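Levby Folding Table: Your Questions Answered

We do love hearing from you, and the same few questions come up again and again, so we've gathered them together with the fullest answers we can manage. 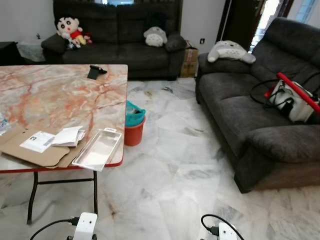 The Levby in pale marble print with red edging, partway through an unpacking session at home.

Is the top real marble?
No, I'm afraid it's a printed pattern, though we're very fond of it! The rusty orange and pinkish veins vary a little from table to table, so yours may not match a friend's exactly.

What should I do with all the packaging?
Please hang on to it until you've had a good look over everything. Flattened cardboard can go in with your paper recycling, but clear plastic trays are trickier (some councils take them, others don't), so do check locally first. A bucket with a bag in it, stood on the floor beside the table, is a lovely simple way to keep the bits together while you sort.

Can I throw away the leaflet?
We'd much prefer you kept it. Pop it in a drawer with the printed card, and if you ever write to us about a spare part you'll have it all to hand. If it has already gone, ask us for leaflet 486 and we'll happily post another.

Will it mark my floor?
It shouldn't, as the legs have rubber feet, but do lift the table when you move it, especially on pale tiles or stone where every scuff shows.

How big is it, and will it go behind the sofa?
The top is 76 cm deep and the whole thing folds down to 4 cm, so it slips behind most sofas quite happily. Wipe it down first, and check nothing small has been left on top (we've lost a phone stand or two that way ourselves).

Where can I buy one?
From our Vendonus shop in Lepik, or by post from the same address. We keep roughly 200 in stock most of the year, though December does get busy, so order early if it's for Christmas.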